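# Do More Demonstrations Help? Collecting Table-Clearing Examples for a Gripper

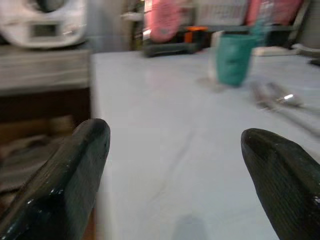 *Photo: wrist camera, Henda table task. Source: project recordings, Brinar student lab.*

Our project plan said that a learning system would pick up table clearing if we gave it enough examples. I had doubts about the word "enough" in January and I have more of them now. This report covers how we collected the examples, what we threw out, and why I don't think the final number says much.

## Collection

We recorded 1017 demonstrations by hand-guiding the gripper through short tasks: pick up a cup, move a spoon, leave the rest alone. Each run was saved with the wrist view and the finger opening. The labeling tool, Drarkier, marks a run as good if the fingers close and then open again somewhere else. It does not check whether anything was between them.

After watching every run ourselves, we kept 605. The rest had missing frames, wrong labels, or a grasp on nothing at all.

## What the camera gives us

The wrist view is the weak point. In the frame at the top, the ribbed dark green fingers are fairly sharp and almost everything past them is smeared. The teal cup survives because of its color. The pale object beside it nearly disappears, and I would not want to say from this frame whether it is a cup or some other container. The cutlery is a silver blur with a highlight on it. A person labeling this can guess from the neighboring frames. The model we used looks at one frame at a time, so it can't.

We did not set a blur limit before we started, which was a mistake. When we added one later, 79 of the kept runs failed it. I left them in the main set and also trained without them.

## Results, such as they are

The two versions behaved about the same on cups. On spoons, the version without the blurred runs did slightly better, but we only did 5 test rounds per object and the spread was wide. I would not call it a finding. The write-up for the Alhassan project, which used the same arm before us, claims a clear gain from more data. They tested on the same table they trained on, with the same clutter behind it. So did we, and I suspect both models learned a good deal about that background.

## Still open

- Slower hand-guiding near the object
- A second table, with different things behind it
- A fix for the Drarkier check, so that empty grasps stop counting as good
- More test rounds before anybody records another demonstration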